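Putting the summer bedding away

10 Aug 2018

The guest bed at our place in Ashby gets used twice a year, in November and again in the spring. The rest of the time its bedding has to live somewhere, and for years that was a heap on top of the closet, under a sheet. This summer I finally sorted it out, and I'm writing down what I did so I can find it again in the fall.

I had 2 comforters, a mattress pad, four pillows and a pile of blankets nobody has slept under in a long time. The closet shelf is 103 cm wide and the bottom compartment is a bit narrower. I know that now. I didn't when I bought the first set of plastic boxes, which went back to the store.

The bottom compartment was the worst of it. The bulb in that closet has been dead since we moved in, and down there you mostly work by feel.

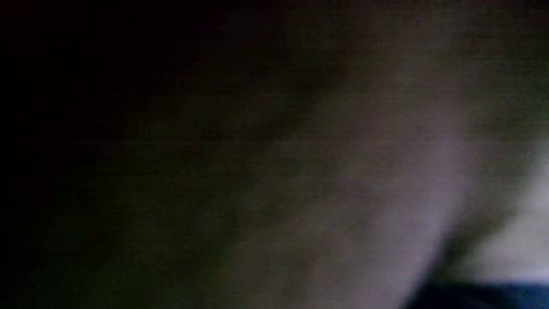 Bags, not boxes

After the boxes I went over to fabric bags. They squash into whatever room there is, and they let air through. I ordered the Dindavden ones first, which have a zipper, and then a pack of Rullutport bags, which are only a thin white material you gather up and tie. The zippered ones hold their shape better. The tied ones cost less and take more, so I ended up using those for nearly everything soft.

Everything went through the wash at 60 degrees first, except the wool blanket, which got a day on the line. Then I let it all sit out overnight. I put a comforter away damp once and won't do it again.

Filling them goes like this. Fold the comforter in thirds the long way, roll it from one end, and push the roll in end first. Press down on it with your forearm for a minute. Then pull the top of the bag together in small pleats, working your way around, and tie it close to the contents. If you just grab the top in one fist you get a lump of loose cloth that catches on the shelf above.

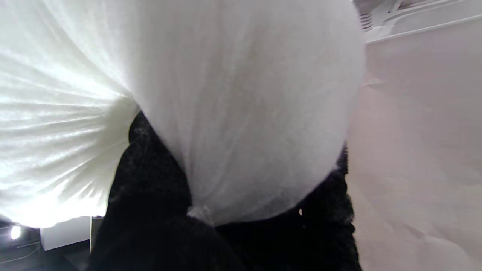 Evitz

The thin white material lets plenty of light through, so I can usually tell a pale bag from a dark one without opening it. I still put a paper tag on each. Pillows went on the top shelf, blankets at the bottom, and the mattress pad is under the bed because it wouldn't fit anywhere else.

The bags came to a little under 100 dollars with shipping, more than I wanted to spend. The first box refund covered part of it. I have three bags left over and will probably use them for winter coats.

Still to do: the bulb in the closet, and a second hook on the inside of the door.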